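4. Sorting small kitchen things in the bin

Before you start, put the Sisumell bin on a level table and clear a space on the side where you will stand.

1. Clamp the rim of the bin to the edge of the table. Tighten by hand only.
2. Mark the corners of your work area on the table with painter's tape.
3. Put in bowls and cups first, then cloths and sponges. Plastic items may lie on their sides.
4. Leave glass and knives out -- they go in the lidded tray (see section 7).

Caution: do not load more than 28 items at a time.
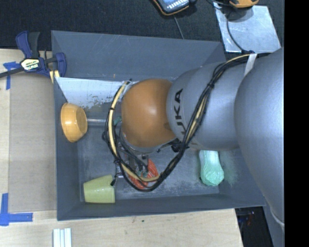
Can wet cloths go in with the cups?
Wring them out and let them dry first, or the cups will need washing again.

5. Take out the bowls, then the cups, and stack each kind on its own shelf.
6. Fold the cloths last. Throw away any sponge that has started to crumble.
7. Wipe the floor and walls of the bin with a damp cloth and leave it to dry for about 2 hours.

Note: scuffs on the floor of the bin are normal wear. Replace the bin if a wall is cracked. Spare bins and clamps can be ordered from Lodico.

Section checked by Su-chen Kao, December 21, 2023.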